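Climer Pregnancy Journal – Help Desk
Ticket: Kick counter sessions missing after bed rest mode turned on
Opened by: Yurani Londoño
Handled by: Brayan Cuadros
Status: Resolved

Message from Yurani, 9:40 a.m.
Hello there, and thank you in advance to whoever picks this up. I've been on bed rest since the start of March, doctor's orders, and your app has been such good company through it. Last night I switched on bed rest mode so it would stop nagging me about my walking goal (which was starting to hurt my feelings a little!) and this morning the kick counter shows nothing at all for the last 3 days. I did those sessions, I promise. I write the times on a notepad too, so I can tell you exactly which ones are gone. My sister Rocío follows along from her own phone through the family sharing, and she called me before breakfast in a bit of a panic over the blank page.

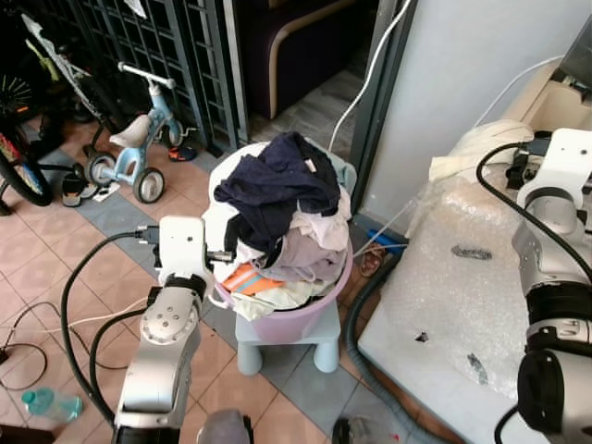 The baby is fine and moving plenty, so please don't worry on that account – I'd just like my history back before my next appointment, because the midwife likes to scroll through it with me. I'm using an Akeck tablet in bed and my regular phone when I get up for the bathroom. The sync bar on the tablet has been sitting at 95 percent since last night.

Reply from Brayan, 10:15 a.m.
Hi Yurani, thank you for such a clear note, and I'm so glad to hear the little one is busy. I can see your account, and I'm pretty hopeful we can get all of this back. Please don't uninstall the app on the tablet for now, as the missing sessions may be stored only there. When you have a quiet minute, would you try these for me? No rush, you can do them all lying down.

1. On the tablet, open Settings, then Account, and check that the email is the same one you use on your phone.

2. Open Journal, tap the three dots, and choose Show Hidden Entries. Bed rest mode tucks away anything tagged as activity, and on older versions the kick sessions got that tag too.
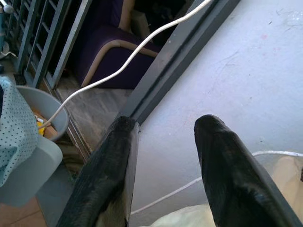
3. Leave the tablet plugged in with the app open until the sync bar reaches 100 percent, then pull down on the Journal page to refresh.

4. Ask Rocío to close the app on her phone and open it again.

Message from Yurani, 11:50 a.m.
Well, step 2 brought back most of them right away and I may have let out a little cheer. The email was right on both. But there are still 4 sessions from the evenings that I have on my notepad and can't find anywhere. The bar hasn't budged either.
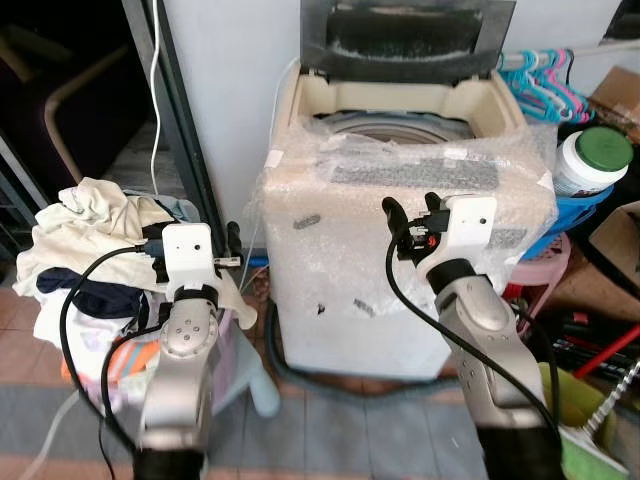
Top-loading washer in bubble wrap, lid open.

Reply from Brayan, 1:05 p.m.
That helps a lot, thank you! I asked Yeison Ríos on our sync team to look, and he found the evening sessions waiting in the upload queue behind a journal photo that was too large to send. He's cleared the photo from the queue – it's still in your tablet's gallery – and the rest should come through on the next refresh.

Message from Yurani, 1:30 p.m.
They're all there, every one of them, and they match my notepad down to the minute. Rocío sees them too. Please thank Yeison for me. I'm going to have some soup and a nap.

Internal note, Brayan
Kick sessions should not carry the activity tag. Passed to Eusebio Huanca for the next update. Ticket closed at customer's request.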